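Forum > Writing and Publishing > Religious and Faith Books > First book, questions about printing and study guide

Started by Aurelio Olvera, Aug 13, 2014

aurelio_o wrote:

Good evening to all. English is my third language, so please excuse me if I choose a wrong word.

I have written a small book about the Letter of James for church groups. It grew from notes which I made for our Bible study in Ellwood, where half of the people read Spanish better than English. The manuscript is finished since April and two friends have corrected my grammar. Now I must decide how to publish it, and I have received an offer from Lindus, who make Christian books where the author pays a part of the cost. They ask 3,282 pounds. For this they do the cover, the inside pages, the printing of the first copies and a page in their catalogue.

My questions are these. Is this a normal price? And should the questions for discussion be at the end of each chapter, or in a separate booklet? Lindus want a separate booklet, and it would be charged separately also.

mottram_m wrote:

Welcome, Aurelio. Your English is fine, better than some submissions I used to read.

Do not sign anything yet. If an author pays, the publisher has made his money before a single reader has opened the book. I don't say they are dishonest people, but they have no great reason to sell it. Ask them how many copies a usual title sells in the first year. If they answer with a story about one successful author, you have your answer.

On the questions: put them in the book. People lose booklets.

leanne.sugden wrote:

I have to disagree with Mervyn a little. I published my book on Ruth with Lindus and I was treated well. The editor was patient with me and she found two wrong verse references that I had missed completely. I paid less than your figure, but mine was a thinner book and had no Spanish in it.

What I would say is, read the part about rights. In my contract the rights came back to me after two years. A friend signed with another firm, Fuvero, and hers did not come back at all unless she bought all the stock.

aurelio_o wrote:

Thank you both. I looked again at the contract and the rights stay with them for 8 years. I had not understood this, because it is on the last page under "Term" and I thought it was the school kind of term.

Mervyn, the chapters are short, five or six pages. If I put a full page of questions after each one, will it not look like a schoolbook?

mottram_m wrote:

Eight years is too long for a book you have paid for yourself. I would ask for two, the same as Leanne had.

Four questions at the end of a chapter is plenty. Nobody in a house group gets through ten. Usually the second question starts an argument about faith and works and then it is time for tea.

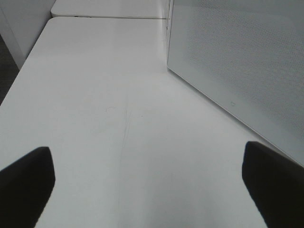 With James you will have that argument in any case, so I would give chapter two more room than the others and make the later ones shorter. It is a pity when a group uses up its whole evening on one verse and never arrives at the part about the tongue.

doakley wrote:

Can I ask why you need a publisher at all? I did my commentary on Jonah with Ridimeck, who only print. You send them the finished pages, they send you boxes. I have sold 2,028 copies through church bookstalls and a few conferences, and I kept all the money after the printing. It took me several years, I admit, and my garage was full of Jonah for a long time.

The cover was the only thing I paid somebody for. Mine is plain blue with white letters and I have had no complaints.

leanne.sugden wrote:

Dennis, that works for you because you speak somewhere every month and people know your face. Not everyone wants to stand behind a bookstall. I certainly don't.

doakley wrote:

Fair point. But a catalogue page does not sell books either. Somebody must still carry them about, and in my experience it is the author in both cases. Aurelio has a group already, and groups talk to other groups.

imercado wrote:

I am in the same study group as Aurelio and I have read the book, so I am not neutral. I think the best thing in it is chapter four, about rich and poor people sitting in the same meeting. The weak part, forgive me brother, is the introduction. It has eleven pages on which James wrote the letter. My wife stopped there and did not continue until I told her to jump over it.

For the question of the languages, I would prefer the Spanish on the facing page. In our group one person reads aloud and the others follow, and it is hard when the two texts are in different halves of the book.

aurelio_o wrote:

Ignacio, your wife told me the introduction was "very complete". Now I understand what she meant.

I can make it three pages and put the rest at the back as a note. But I do not want to remove it. Some readers will ask which James it was, and I think a book should answer this.

mottram_m wrote:

Keep it, at the back. I like that kind of note myself.

Facing pages are more work to set than people expect. Spanish usually runs longer than English, so the left and right pages will not match unless somebody adjusts them by hand. Ask for a sample of one whole chapter before you pay anybody, Lindus or Ridimeck or your nephew.

One more matter. Which Bible translation do you quote? If you quote long passages you may need permission, and for you it is in two languages, so perhaps from two different owners. Look at the copyright page in each Bible. It normally says how many verses you can use freely.

aurelio_o wrote:

I did not think of this. I quote the whole letter, all five chapters, a piece at the top of every section. I will write to both Bible publishers this week.

leanne.sugden wrote:

It took a long while for my reply to come, so don't fix a date for your launch. And if they say no, you can always print only the references and let people open their own Bibles. My group liked it that way.

doakley wrote:

I don't like it that way at all. Half the people will not look it up. Use an older translation if you must, but print the text.

aurelio_o wrote:

For the Spanish there is an old one which our older members know by heart, so perhaps Dennis's idea is good for that side. For the English I will wait for the letter.

I have written to Lindus to ask for two years and for the sample chapter. I have also asked Ridimeck for a price. When I have both I will come back here and put the numbers.

Recent topics in Religious and Faith Books
Church bookstalls: what percentage do you give?
Devotional for one year or for Lent only?
Has anyone had royalties from Fuvero?
Capital letters for "He" and "Him", again
Finding readers for a book of sermons
Index of Bible verses, by hand or by computer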